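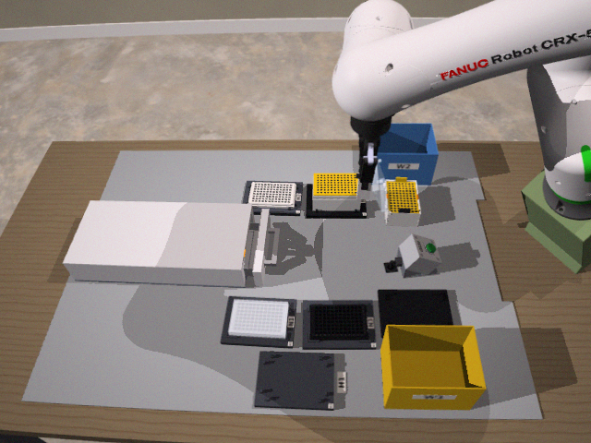 Ticket 1019-B: Workcell simulation, purchase list and layout do not agree
Project: Urnby
Queue: Equipment planning
Priority: Normal
Status: Open, waiting on supplier
Opened: 7 May 2025

Problem

The equipment list sent with the budget request does not match the simulated layout. The list was copied from the first cell plan and was not updated when the layout changed. The request cannot be released until both show the same parts.

Environment

Arm: FANUC CRX-5, pedestal mount
Gripper: Cleretti, with adapter collar
Fixtures and plate holders: Odell
Integration and safety review: Bilyk
Layout file: revision 23

Entry 1

Compared revision 23 with the purchase list line by line. Differences:

Tip racks. The list has one holder per rack. In the layout one rack with a yellow top is on a black holder and the other stands directly on the mat, turned so its long side runs front to back. Either a holder is missing from the model or one should come off the list.

Plate holders. The list was written for the plates in use and has no spares. The layout has empty holders as well, one next to the yellow bin and one at the front of the table. If these are staging positions, they need to be ordered.

Bins. The blue bin is tagged W2. The tag on the yellow bin looks like W3 but does not render cleanly. The list has only "waste bin" with no color or tag. Added both as separate lines.

Push-button unit. Small gray unit with a round green button, in front of the second tip rack. Not on the list at all. No part number in the model.

Entry 2

Asked Odell to confirm the holder types. Reply: the dark gray and black holders are different part numbers and are not interchangeable without shimming. The list had a single part number for all of them. Split into two lines.

Price per holder is $89 for the gray and $90 for the black. The difference is small, but the order system rejects mixed part numbers on one line, so the split has to stay.

Entry 3

Reach check rerun with the Cleretti gripper model attached. No collision reported at the saved pose. The earlier run used a bare flange and should be ignored. Result is not valid for the empty front holder. That position was not in the saved path.

Action: add an approach point for the front holder and rerun before the holder is ordered.

Entry 4

Question from Bilyk: is the white instrument on the left being bought under this request or moved from the existing lab? The budget line reads "instrument, see layout," and that does not answer it. The footprint matters either way. It takes up a large share of the left half of the mat, and the door panel with the gray handle stands beside its open right end. Bilyk wants the door's full travel drawn in before signing off on the arm path.

Answer sent: moved from the existing lab, no purchase cost. Relocation and leveling to be charged to this project. Bilyk quoted $1,019 for both. Added to the list under services.

Entry 5

Label check. Several holders have a small white label at the right side. The characters are too small to read at the export resolution, and the labels in the model were placed by hand. They should not be used as the source for physical tags. The tag list will be generated from the position table instead.

The W2 label is fine as it is. Redo the yellow bin label in the same font and size.

Entry 6

Table. The model uses a wood-grain top with a light gray mat over it. The list has no table and no mat. The assumption was that a bench would be reused. The bench in the target room has not been measured. Pedestal placement depends on this, since the model puts it at the right side of the table and the mat has stepped notches along that edge. If the mat is cut to order, the notches need to be on the drawing.

Action: measure the bench. Request a mat quote with and without notches.

Workaround

None for the order itself. For budget review only, submit the list with the holder, mat and button lines marked "quantity to be confirmed." Do not send this version to suppliers.

Open items

1. Part number for the push-button unit. Confirm whether it is wired to the controller or only a placeholder.
2. Decision on a holder for the second tip rack.
3. Reach check with approach point at the front holder.
4. Door travel drawing to Bilyk.
5. Bench measurements and mat quotes.
6. Delivery time for the gripper. Cleretti gives November if the order is placed after budget review. The arm should not be scheduled for commissioning before then.

Next update when the Odell quote is reissued with split part numbers.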